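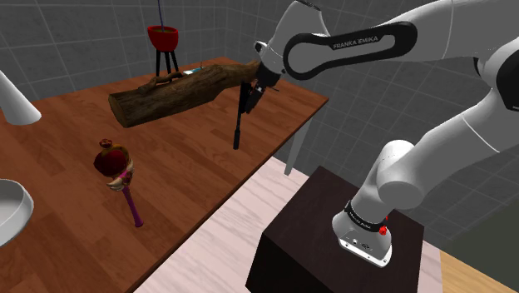 Kunudach has published a planning guide for small manufacturers and research labs that intend to buy their first robot arm. The guide, released 5/6/20, asks buyers to settle the task before requesting quotes. A simulated work cell of the kind used in the guide places a Franka Emika arm on a dark pedestal beside a wooden table, with a log and a toy wand on the tabletop. Pedestal height, reach and table clearance can be compared at this stage – before any hardware is ordered.

The guide divides a purchase into 8 budget lines, including mounting, guarding, training and spare parts. Kunudach recommends that planning take no more than 7 weeks.

"Buyers often price the arm and leave the rest for later," said Leen Saab, planning lead at Kunudach. "The mounting and the gripper belong in the first budget."

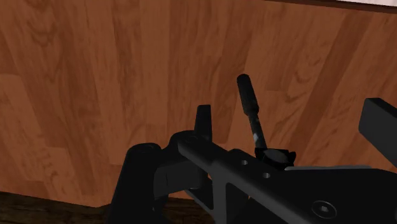 End-of-arm tooling has its own budget line. The guide asks for a parts list down to the level of brackets and fasteners, with a replacement interval for each. On a black gripper modeled close up, the long bar carries two small round holes and a countersunk hex screw, details that should be checked against the supplier's drawing – Pomuvport and Oda both provide one on request.

The guide runs to 85 pages and is available from Kunudach for $400. A supplement on service contracts, prepared with Todar, is planned for October.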